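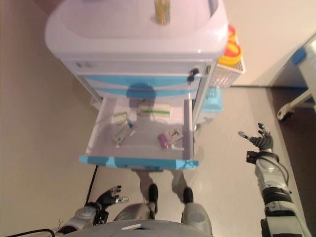
The Standuren Open Day is a public demonstration of service robots held each January at the Standuren training centre, a former nursing school in the town of Fletitz. It is run by the centre's robotics section and is best known for the ward demonstration, in which a humanoid robot works at a medical cart beside a hospital bed. Entry is free, but places at the ward demonstration are limited to 91 in each session.

Background

The centre began using humanoid robots under the Moodley programme, a teaching scheme set up by the engineer Themba Maluleke to study routine fetching and storing tasks on hospital wards. Early visits were open only to nursing staff and students. The first public day was organised by Refilwe Zwane, then head of the robotics section, and drew 121 visitors. Attendance later rose to almost 300, and the event was moved from a weekday evening to a Sunday.

Ward demonstration

The demonstration takes place in a plain white room laid out as a single bed space. The cart is a white drawer unit with light-blue stripes across the drawer fronts, a raised rim around the top and a wire basket on one side. The robot stands facing it at close range, with its feet near the lower drawers. Small packaged goods, among them a white tube with a blue cap and a small white box with green lettering, are kept in a low drawer.

A session is divided into 2 parts. In the first, the robot is asked to open a named drawer, pick out one item and place it on the top of the cart. In the second, the item is returned and the drawer is closed. An operator stands by with a stop control throughout. Visitors watch from behind a line marked on the floor and may choose the item, but may not hand anything to the robot.

The low drawer is regarded by the section as the hardest part of the task. The robot must bend at the hips and knees while keeping its weight over its feet, and an open drawer takes up floor space that would otherwise be free for a step forward. Thin, flat packages are also difficult to grip with jointed fingers — a tube or box can be held from the sides, whereas a flat pack must usually be tilted up first.

Control

Picking and placing are carried out by Predora, a control program written at the centre. It takes its input chiefly from a camera at the robot's head, which looks down on the cart and on both hands. If an item is not found, the program leaves the drawer open and waits for the operator. Failed attempts are not hidden from visitors, and the running total is written on a board by the door.

Reception

Marlene Morin, writing in the centre's newsletter, praised the choice of ordinary ward supplies over test blocks but found the pace too slow for younger visitors. Efthymia Gavalas, a ward sister who attended an early session, asked for a fuller drawer, on the grounds that working carts are seldom so tidy. Her suggestion was adopted for the staff sessions only.

The ward demonstration is now led by Pieter Mnguni. Talks on maintenance and battery care are given in the lecture room on the same afternoon.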